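Feb 13, 2020

Typing this on my lunch break so forgive the mess.

I want to argue for repair. Specifically for old stuff, boring stuff, the kind you can't brag about fixing. Everybody likes the story of the restored motorcycle. Fine. I'm talking about the printer. The desk fan. The desktop tower under the counter at the library that takes four minutes to wake up and then does its job all day.

Our town council in Kullolton had a meeting on this last week, sort of. The item was called "equipment refresh." Love that word, refresh. Like a cold drink. What it meant was 16 computers at the branch library get hauled off and 16 new ones come in, on a lease, from an outfit called Nitudent. The lease runs 5 years. At the end of it we own nothing. Zero. We hand them back and sign again.

I stood up and asked what was wrong with the old ones. Got a long answer. Slow, old, out of warranty. Okay — slow how? Had anyone opened one? Put in more memory, a new drive, cleaned the dust out? Silence, and then somebody said it wasn't cost effective to look.

Not cost effective to look! I've been chewing on that sentence for days.

Because you hear it everywhere now. Took my mother's washing machine in my head through the whole cycle (sorry) — called the shop, they want $100 to come out and look, and the guy on the phone tells me straight that most people don't bother. Just buy one. He's in the repair business and he's telling me this. The part it needed was a door latch. I put it in myself, badly, on a Sunday, and it closes if you lean on it.

Yes I know. My time is worth something. That's always the comeback. But worth something to who? I'd have spent that Sunday looking at my phone. People talk about their time like every hour has a buyer waiting.

And the other comeback, which is better and I'll be fair to it: new machines use less power, they're safer, they get the updates. True, sometimes. An old fridge can be a hog. A computer that can't get security updates shouldn't be sitting on a public network with people doing thier taxes on it. I'm not a nut about this. Some things are done and should go.

But you have to look first. That's my whole point. Look, then decide.

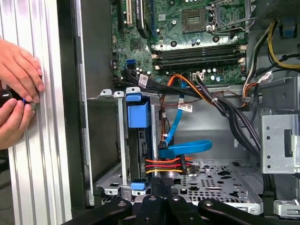 My friend Tâm Tiêu grew up over her family's shop, Vũ, two doors from the bus station, where they fixed radios and sewing machines and whatever else came through the door. She says the thing she misses is the shelf. Behind the counter there was a shelf of dead things kept for parts, and customers would lean over and poke around in it while they waited. Kids too. You learned what was inside stuff because it was just lying there.

Where is that shelf now? In this town I can't think of one. The shop is a place for phone cases.

So a kid grows up here and every object is sealed. Glued, really. The screws are a shape you don't have the driver for. And then we act shocked when the kid is 20 and thinks a thing that stops working is trash. Where would he have gotten any other idea?

I visited a cousin out in Fukidholm in May and they do it different. Not fancy. The high school has a room, open 2 evenings a week, and you bring in your broken whatever and a student sits down with you and you take it apart together. You have to stay. That's the rule, no dropping off. I brought nothing, I just watched. A man had a toaster. A woman had a lamp that had been her aunt's. The lamp got fixed. The toaster was hopeless and he took it home anyway, in a bag, and seemed fine about it.

I think he was fine about it because he'd seen why. Big difference between being told a thing is dead and seeing the burned part yourself.

That's what gets lost in the lease, and it isn't on the spreadsheet. When the library leases, the rule will be don't touch. Something goes wrong, call the number, wait for the truck. The one librarian who knows how to swap a drive will forget how. Next time around the council will ask can we fix these, and the answer will be no, and this time it'll be true.

Also the money. I'm told the lease is a "predictable cost." So is a hole in your pocket.

What would I do? Okay. Pull one machine out of the 16. Open it on a table, at the library, on an evening, with whoever wants to come. See what it needs, price it. Do a second one if the first goes okay. If they're junk, they're junk, and I'll shut up and vote for the lease myself. If they're not junk, fix what we can and spend the rest on staying open Saturdays, which people have been asking for since before I moved here.

I sent this to the council in writing. Got back an automatic reply.

A neighbor told me I'm being sentimental about plastic boxes. Maybe a little. I do like a thing more after I've had the cover off it, even that stupid washing machine. I know which screw is stripped. I know the latch is crooked and it's my fault. I don't see what's wrong with feeling that way about stuff you use every day, it's cheaper than most feelings.

The vote is at the next meeting. Public comment comes first, you get three minutes, sign the sheet by the door. Bring a question. Ask them who looked.

Ok, lunch is over. Will fix the typos later, probaly.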